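Business and Commercial Law: Evening Course
Handout for Session 3: Personal guarantees and the family firm

Welcome back! Last time we got through the difference between secured and unsecured lending, and a few of you stayed behind to ask what happens when the person who runs the company signs for its debts as well. That is tonight's subject, and I think it's the most human corner of commercial law. You get families, friendships, old promises and a great deal of small print all at once.

Where we start

A limited company is a separate person in the eyes of the law. If it borrows money and can't pay, the lender can chase the company, and the owners normally lose only what they put in. Lenders know this perfectly well, so with a small or family-run firm they often ask for a personal guarantee. The director (and quite often a husband, wife or grown-up child) promises to pay if the company doesn't.

Please keep these words straight, as they come up in every case we read:

Principal debtor - the company that borrowed.
Guarantor - the person who promises to pay if it fails to.
Demand - the formal notice that the lender now wants its money.
Default - any event the agreement says is a default. Missed payments are the obvious one, but late accounts can count too!

Our running problem: Pokusa Ltd

Pokusa Ltd makes shop fittings in Trarorville. It is owned by a mother and her 2 sons. For years it has banked with Cleltmont, a small lender where the old manager agreed most things over the phone and wrote them down later, if at all. The mother signed an "all monies" guarantee at the very beginning. Her sons signed nothing.

The old manager retires in February. The new team reads the file, finds that Pokusa has gone over its agreed limit again and again, and refuses the next extension. It then sends a demand to the company and another to the mother. She is astonished. She says she was always told the guarantee was "a formality" and would never be used.

I love this problem because nearly everyone's sympathy goes one way on first reading and then starts to wobble. Read it twice before you decide.

Points to argue

First, what does the guarantee cover? An all monies guarantee usually catches everything the company owes the lender, including loans made long after it was signed. Look for a cap. Look for words such as "now or in the future". The mother may have signed for one small overdraft and ended up standing behind a whole string of later loans.

Second, does the manager's comfort count for anything? Many agreements have a clause saying the written document is the whole deal. Even so, a clear promise that someone relied on may sometimes help her, and a false statement made before she signed may help her more. Vague kindness is much weaker. Write down exactly which words she says were used, and when.

Third, has the lender changed the deal behind her back? The old rule is that a guarantor may be released if the main loan is altered in a way that could harm her and she didn't agree to it. It's a lovely, strict rule - and most modern guarantees are drafted to get round it. Check the small print before you get excited.

Fourth, can the lender simply become stricter? Generally it can, within the contract. Years of turning a blind eye don't usually rewrite the terms, though they may mean it has to give fair notice before going back to them.

For next week

Read page 71 of the course pack, the extract headed Sales of Charged Stock, and come ready to take a side. Half the room will act for Cleltmont and half for the mother. Two pages of notes is plenty, and bullet points are fine. Bring your disagreements, they make the evening!

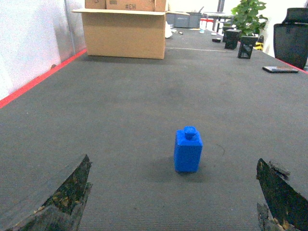

If Pokusa pays off its first loan, is the mother free of her guarantee?

Only if the wording says so. An all monies guarantee normally carries on and covers later borrowing until she gives notice to end it, and she would usually still be liable for what the company owed at that date.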